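About Driltlow

Driltlow is a training college for reception, hospitality and office services staff. It was founded by Theano Galanis and Sixten Sæther, who had both managed front-of-house teams and wished to see the everyday care of shared rooms taught as a subject in its own right. The college now has 165 enrolled students and 2 teaching sites, Ledis and Sarantis, and offers full-time and evening courses.

Our teaching

The foundation course begins with the table. Students learn to lay out, tend and clear a shared surface in a working office: water, cups, wipes or tissues, and the leads and chargers that people bring with them. The standard is set out in the Sison Handbook, which every student receives on enrolment. Packets are placed where they may be reached from any seat. Bottles and paper cups stand towards the back, clear of cables, and are checked at each change of meeting. 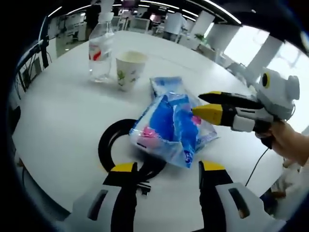 Photograph: Hanan Awwad

Students are assessed in rooms that are in use. The college takes the view that a table cannot be learned from a diagram, and all practical units are therefore completed among people who are at work. Each student completes 59 hours of supervised practice before the final assessment, which is held in August.

Drinks and power

The second unit concerns two matters that are often handled badly together. Bottled water is to be carried upright with the cap closed, and set down away from any socket. Power strips are kept to the edge of the table, with the switch facing outwards. Part-used bottles are removed at the end of the session unless their owner has asked for them to be kept.

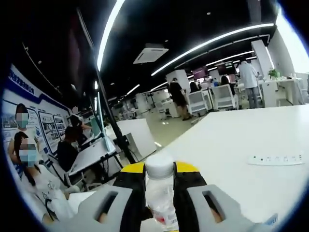
Danai Koutsoukos wrote to the college after completing the unit that she had expected the rule on bottles and sockets to be the easy part, and that it was the one she now found herself repeating to colleagues most often. She asked whether the guidance might also cover hot drinks. A section on these has been added to the Handbook.

Admissions and governance

Applications are accepted throughout the year. No previous qualification is required, although applicants are invited to a short interview at the site of their choice. The fee for the foundation course includes the Handbook and all materials. Bursaries are available to those returning to work.

The Principal, Chrysoula Chatzigeorgiou, is responsible for academic standards and reports to the Board of Governors. Copies of the complaints procedure and the equal opportunities policy may be obtained from the office at Ledis.

Page last reviewed: 9 March 2026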